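Section 4. Preparing the Room and Covering the Work Surface

This section applies to all fabric rooms at the Griretcombe site. Read it in full before bringing any cloth to the table. Instructions for the Ornimix storage rack are given in Section 5.

4.1 Before you begin

1. Choose a place close to a window. Daylight shows marks and pulled threads that ceiling lights can hide.
2. Open the blinds completely and switch off any colored lamps.
3. Remove rings with raised settings. Bracelets may stay on if they are close-fitting and have no open clasps.
4. Put on a face mask if the cloth has been in storage for more than 90 days. The mask must cover both nose and mouth.
5. Wipe the work surface with a dry cloth. Do not use spray cleaners at this stage.

Note: Persons who wear glasses should fit the mask first and the glasses second.

4.2 Laying out the cloth

1. Carry the folded cloth to the table with both hands under it.
2. Unfold it away from your body, one fold at a time.
3. Smooth the cloth from the center toward the edges with a flat palm.
4. Leave a margin of 2 inches on every side of the table.
5. Check brown and other dark fabrics a second time, working toward the window.

Caution: Do not pull on a corner to remove a crease. Lift the cloth and lay it down again.

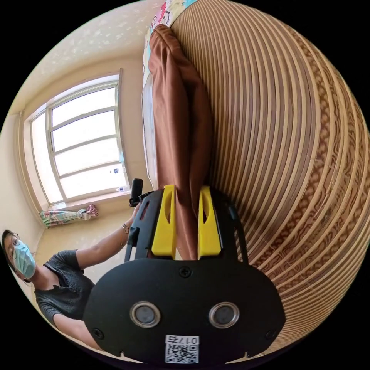 Stankevičius asks that the second check of dark cloth be made from the opposite side of the table, as faults in the weave are easier to find when the light comes from the other direction. This request has been adopted for all rooms and should be read together with step 5.

4.3 Recording the cloth

1. Enter the length and the color in the Callent register before the cloth is folded again.
2. Write the register number on a paper tag. Do not pin the tag through the fabric.
3. If a fault is found, mark the place with a loose thread in a light color and enter it under Remarks.

Note: The register holds 2,000 entries, of which 1,814 were in use at the March review. When the last page is reached, request a new volume from the site office. Do not add loose sheets.

4.4 Closing the work surface

1. Fold the cloth along its original lines.
2. Return it to the shelf shown on the tag.
3. Close the blinds. Cloth left on the table overnight must be covered with a clean cotton sheet.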